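Subject: Re: [wundwood-sewing] Slippery green print, how do you fold yours?

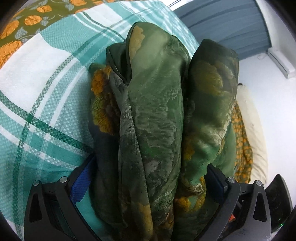
The green satiny piece, folded, on my plaid cloth.

Hello everyone,

I've been meaning to answer this one since Saturday, and then the ironing got the better of me. The question was:

> I came home from the Mandagi remnant sale with more than I should
> have (again!) and one length is so slippery it won't stay on the
> shelf. I fold it, I shut the cupboard, I open the cupboard and it's
> on the floor. Do you all roll yours? I don't have room for tubes.
> Also, does anybody wash this sort of thing before cutting?

I feel for you, I really do. Mine is a satiny green with a print on it, with some lovely bright orange in one part and a bit of tan in another, and it slides off anything smooth. I gave up on neat squares a long time ago. What I do now is lay it on something with a bit of grip (the teal and green plaid in my picture is my usual, it used to live on the picnic bench), and gather it lengthwise into long soft folds, a bit like closing a curtain. Then I leave it in its bundle and put the whole thing away, plaid and all. The folds stay rounded that way, and I get far fewer of those sharp white-looking creases that take forever to press out of anything shiny.

If your shelf is painted, try a strip of old flannel along it first. I bought a Zuvwood cedar box for my better pieces, number 522 in their catalog, and it's a handsome thing, but the inside is as slick as a slide and I had to line that too! Four lengths is plenty for one box. I tried to get more in and the ones at the bottom looked very sorry for themselves by September.

As for washing, I do a corner first. Cut a little swatch, wash it by hand in cool water with a drop of Claravel, dry it flat on a towel and leave it overnight. If the colors hold and the sheen looks the same in daylight, the rest can go in. I'd press it from the back with a cloth over it, 10 seconds or so at a time, and let it cool before you move it.

And please do tell us what you're going to make. I've had mine in mind for a blouse for roughly 3 years now, and every time I get it out I change my mind about the sleeves.

Warmly, from the back bedroom with the good light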